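Brultix Cell Planner: review after a fixture changeover
Reviewed by Dorothy Blackburn

We bought a single seat of Brultix in January to plan the layout of the clamping cell at our Rumside shop. The cell is simple: one six-axis arm on a pedestal, a two-finger gripper, and a fixture plate with manual toggle clamps on the same table. The operator closes the clamps and the arm does the rest. The old plate was being retired and I wanted the new one proven in the model before any holes were drilled.

Importing the arm took 15 minutes, including joint limits. The clamps came in from the Arnardóttir catalogue as step files and needed their pivots defined by hand. Brultix will not infer a hinge from geometry, and the dialogue for doing it is poorly labelled. Set the handle travel as a swept volume at this stage. If you leave it as a static part, the collision check only sees the clamp in the position it was drawn.

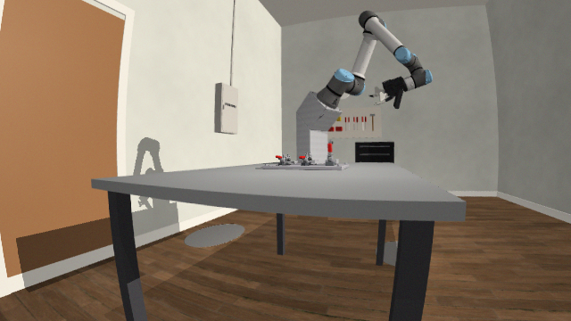
Plate position is where the software earned its licence fee. Our plate sits directly in front of the pedestal, so the arm has to fold back on itself to reach it, with the elbow high. I ran the reach study at a 30 mm grid, then repeated it at a finer pitch near the tall clamp. The study grades each point by joint margin and flags wrist singularities separately. The colour scale cannot be changed, and two of the bands are hard to tell apart on our older monitor.

Collision checking is reliable but slow. A program of 200 points ran overnight with the full room loaded. Hiding the door, cabinet and tool board does not exclude them from the calculation; they must be moved to an inactive layer. The manual omits this. Support answered my query the next morning.
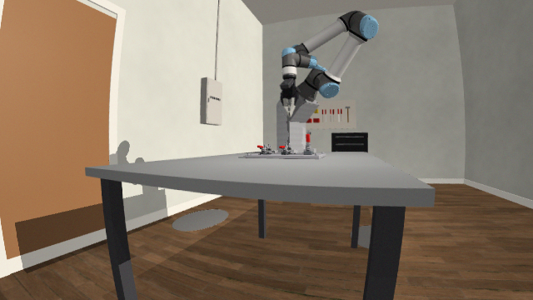 Export to the controller went through the Mandia post-processor, sold separately. It handled the motion commands correctly and dropped every comment line. Tool centre point data has to be entered again at the pendant. Measure it on the real gripper and ignore the nominal value in the model.

Frame calibration uses a three-point routine. I would redo it each time the plate is unbolted, and keep the previous values on file.

The program file format has a limit of 2000 lines, after which it must be split manually.

Good: reach study, swept volumes, support.
Poor: pivot dialogue, layer handling, lost comments.
Suitable for small cells with infrequent changeovers. I have renewed the seat for another year without the Mandia add-on's maintenance plan.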